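Subject: Re: [rindik-tenants] Wallpaper in shared studios

Dear members,

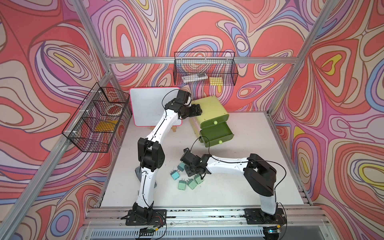
The Levano Building office has reviewed its position on wall coverings. Patterned paper of any colour is permitted in licensed studios, provided form 1346 is lodged before work begins. The bond remains $300 per studio and is refunded at the final inspection. Applications for July close at noon on Thursday.

Regards,
Isla Swanson
Tenancy Office, Rindik Studios

> Could the office confirm whether the neutral colours rule still applies on level 2?
> Jolby Print Studio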